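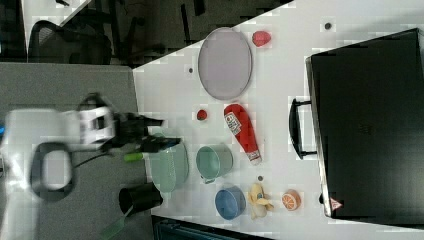

Start with the plates, one reader wrote back after the October issue, because once the big flat things have a home the cups and bowls sort themselves out. I love this advice and I've been repeating it to everyone in the building ever since!

Home | Newsletter | Play Corner | Swap Shelf | Contact

October
By the Skemell Play Library newsletter desk

Resetting the play kitchen

The pretend kitchen is easily the most borrowed thing we have, and by Sunday afternoon it looks it. A lavender-grey oval plate in one spot on the table, a pale green one in another, the blue bowl tipped on its side by the banana, the ketchup lying down, and a green utensil somewhere near the bottom of it all. It's a wonderful mess (it means lunch got made, many times over) and putting it back is a pretty good game in its own right.

So we tried the plates-first method with the Kornier Street group and it was a hit. Both ovals go down flat, well apart. The lavender-grey plate takes the fruit, so that's the banana and the orange and the little red one, and the green plate takes whatever the cook decides, which last week was a very serious course of nothing but orange. Then cups get stood up, the mint-green one and the black one, and the bowl goes beside them. Ketchup last, cap up. Small kids love being in charge of the ketchup.

If you're doing this at home, leave the markers in the mix. Ours get used for menus, for price tags, for a bill that came to 1,851 dollars for soup. Just check the caps are on before anything goes back in the box.

We now have 243 pieces of pretend food and tableware on loan, and 135 of those came in through the Swap Shelf. More bowls would be very welcome! Spoons we have plenty of. Drop things off at the Arura Hall desk any morning before 11, and please give them a wash first.

Recent items
- Jitpraphai puzzle sets are back on the shelf
- Wooden blocks: what to do with the odd ones
- Swap Shelf hours for October
- 2 easy menus for a pretend café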